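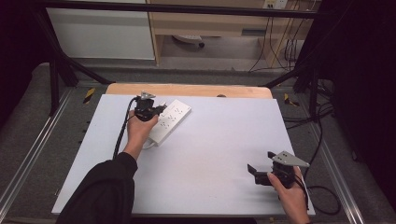

*Black plug on its way to the white strip. Gallery no. 213.*

# Plugs, Strips and Cords

Hello again and welcome to the cord page! If you came over from the teapots or the Lullberg storefronts, I'm afraid the scenery gets a lot plainer from now on. I love a power strip. I love the rows of little openings, I love a strip set down at a slant on a clean white board, and I have been asked more than once at dinner to please talk about something else.

Gallery pages on this site usually get a line or two per picture and then I hush. With 213 I kept typing. Skip around as you like, the headings should help.

## White on white

What gets me first is how little color there is. White strip, white board, thin white cord looping out of the lower end, and then the black plug, which your eye goes to right away. The table under the board is a light wood and you only get a strip of it past the far side, a nice warm tan line. I have the same thing at home with my kitchen counter, where everything is pale and the toaster plug looks like a bug that wandered in.

I used to think white strips were the boring choice. My first one was a beige Tamura, which had been my aunt's, and it had gone the color of weak tea on the side that faced the window. I replaced it with a black one because I thought black looked serious. Well, have you ever tried to find a black outlet opening on a black strip behind a bookcase with your cheek against the wall? I went back to white the same week.

## The diagonal

I notice diagonals a lot now. If you line a strip up square with the edge of the desk it looks very tidy, and then you plug in a couple of fat chargers and their cords all want to go over the edge at the same spot. Turn it on a slant and you get a bit more room on each side for your hand. I do it on the workbench and my sister straightens it every time she visits. (Hi, Em.)

On the floor it's another matter. On the floor I want mine flat against the baseboard where I won't kick it.

## The cord loop

That thin white loop by the wrist is my favorite bit of the picture. Cords have a memory! You take one out of the package and for weeks it still thinks it's folded up in the box. Mine relax best if I uncoil them the evening before and leave them stretched across the rug, with the cat shut in the other room. I don't tug at the bends. I roll them a little between my fingers and then let them lie there and think it over.

When I put one away I make big loose loops, as wide as a dinner plate, and close them with a strip of hook-and-loop tape. The Neltameo tape is the one I keep buying, it comes on a roll and you cut it as long as you like. No rubber bands. They go sticky in the drawer, and then you've got sticky cords and a sticky drawer.

## Under the desk

Look past the table and there's a wooden desk at the back, a wheeled chair base underneath it, and black cables hanging down below. There's a wall outlet back there too. I feel so at home looking at it. Mine hung just like that for two years, and I only did something about it after my chair rolled onto a cord one February morning and took my lamp off the desk with it.

My fix wasn't fancy:

- I pulled everything out and wiped the dust off with a barely damp cloth, all unplugged, and let it dry before anything went back.
- I put a Cesov tray up under the desktop with the screws that came in the bag. One of them was too long for my desk so I swapped it, please measure yours.
- The strip went in the tray, and the slack went in behind it in those big loose loops.
- One cord comes down to the wall. Only one! I still crouch down to admire it sometimes.

The tray has two cutouts at the ends and I wish it had one in the middle as well. I ended up threading the monitor cord through the mesh, which took most of a podcast.

## Labels

Chiyo Sugawara wrote to me after the last cord update to ask what I label with, and the answer is masking tape and a laundry marker. I fold the tape over the cord like a little flag, close to the plug, and write on both sides. I've tried printed labels and they look wonderful until they start peeling at the corners, and then I pick at them while I'm on the phone.

She also sent me her own list of names, and I'm borrowing "lamp, left" and "lamp, other left" immediately. Chiyo, thank you, I laughed so hard at that one.

I flag both ends if the cord comes apart in the middle. Laptop bricks are the worst for that. I've got two that look like twins and only fit their own machines, and before the flags I tried the wrong one every single time I packed for a trip.

## Plugging in, the slow way

I'm a pusher, I admit it. I used to jab at the thing and hope. My dad taught me to look at the openings first, line the plug up straight, and then press it in evenly until it's all the way home. If it doesn't want to go, stop and look again. And when it comes out, hold the plug and pull on the plug, never on the cord. He'd say that one from two rooms away, he could hear a cord being yanked.

A few more house rules, since people do write in:

- A strip goes into the wall. It doesn't go into another strip, however short you are on length. Get a longer cord.
- Space heaters go straight into the wall outlet at my house, and so does the kettle.
- If a strip feels warm, smells odd, or a plug wobbles around in it, out it goes. I snip nothing and fix nothing. It goes in the electronics bin at the recycling center in Lullberg, which is open Saturdays.
- Nothing gets hidden under a rug. I know how tempting it is.

## What I'd like next

I'd love more strips for this page. Old ones especially, with the big rocker switch, or the ones with the sockets all turned sideways so you can fit the chunky plugs next to each other (who thought of that? I'd like to shake their hand). Cloth-covered cords are welcome too if you've got a lamp from a grandparent somewhere. And cord drawers! Send me your cord drawers exactly as they are, don't tidy up for me.

If you're sending one in, tell me what the strip is used for and roughly which room it lives in, and let me know whether your name can go on the page. I answer everybody, only slowly. I'm still working through the mail from the extension reel page, where it seems that half of you have an orange one in the garage and a strong opinion about how it should be wound.

Page last fiddled with May 14, 2026. The teapots are getting their new spouts section next, and then I'm back to cords.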